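Call for Contributors: Letters and Stories from People on Supervised Release

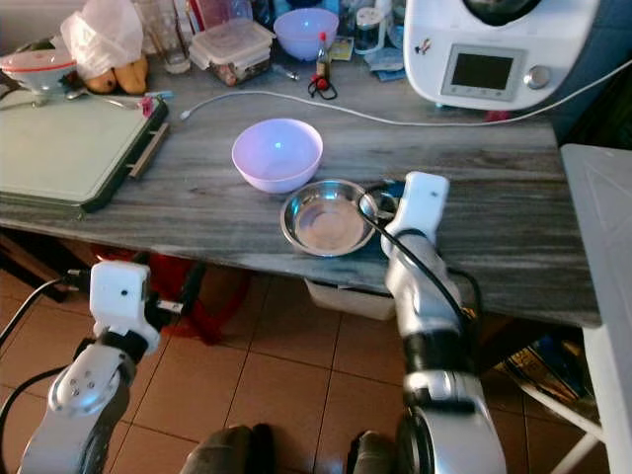
Stellcombe is a small newsletter and website about life after prison, and we are looking for people who would like to write for us. If you are on probation, parole or federal supervised release, or you came off it not so long ago, we would love to hear from you. Family members are welcome too (some of the best letters we ever printed came from moms).

We started as a few stapled pages that Nilton Huaranga left on the chairs at a reentry meeting, and we now go out to 3,000 readers, a good many of them still inside. They write and ask us the same things over and over. What is the first visit with the officer like? Can I move to another state to be near my kids? What do I say when the job form asks? We can print the rules, and we do, but what people really want is to hear from somebody who has sat in that waiting room with a number in his hand.

For the fall issue we have room for 19 pieces. Short is fine. One page is fine! Write it by hand if that suits you, and Ansel Boateng will type it up and send it back so you can check every word before it goes anywhere. Spelling doesn't matter to us one bit.

We pay $138 for each piece we print, by check or money order, and you may use your own name, a first name only, or a pen name. Please leave out the names of victims, witnesses and officers. If your conditions limit what you can publish or earn, talk to your officer or your lawyer before you send anything, and take all the time you need. We'll hold your spot.

We are also hoping to find four readers who can give us an evening a month to go through the mail and help pick what runs. Those are unpaid, I'm sorry to say, but the company is good and Rigoberto Inga usually cooks.

Pieces for the fall issue should reach us by the end of September. Send them through the contact form on this site, or hand them to any of us at a meeting, and tell us how best to get back to you.

Ulises Arboleda, editor
May 20, 2025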